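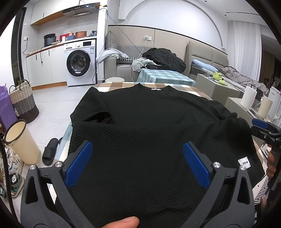
Revised house rules for recording at home

The new version of the Heter recording rules comes into force on Thursday. It replaces the sheet that went out with the first batch of hand-held grippers and applies to everyone recording folding, sorting and tidying tasks for the Farlow and Tanner sets. Please read it before your next session, even if you have been recording for months.

Most of the changes come from the last review. We checked 1000 clips against the old sheet and 810 passed. The usual faults were fingers doing work that the pads should have done, clips started with the garment already half folded, and personal papers left on a worktop behind the table.

Hands. Keep both hands on the grippers from the start of a clip to the end. A thumb or finger may rest against the cloth, but it must not pinch, pull or smooth it. If you have to free a snagged sleeve by hand, stop the clip, put the garment back to its starting position and begin again.

Pads. Look at the finger pads before each session. Wipe off lint with a dry cloth. Replace a pad that has split or come away at a corner, and check that the screws on the jaws are tight. Please don't swap in pads of another colour or texture halfway through a set.

Dark clothes. A black top on a plain dark table is hard to label. Put a light or patterned cloth underneath, a check is fine, and spread the garment so that the collar can be told from the hem. Neck labels and care tags may stay in and may be readable.

Rooms. We want ordinary rooms, so there is no need to clear away cushions, pans or shoes. What must go is anything with a name, address or account number on it, family photographs, medicines and any screen that is switched on. Keep the floor clear where you stand. Bins, baskets and stools can stay if you won't be stepping back into them.

Other people. Anyone who lives with you has to sign the household form before you record in a shared room. Visitors should stay out until you have stopped.

Length. No single clip should run over 9 minutes. Take a break between clips if your wrists ache, and report any pain that lasts into the next day.

The rules are also printed inside the lid of the new Zindholm cases. If you still have one of the older cases, ask for a copy with your next supply of pads. Clips already accepted under the old sheet do not need to be recorded again.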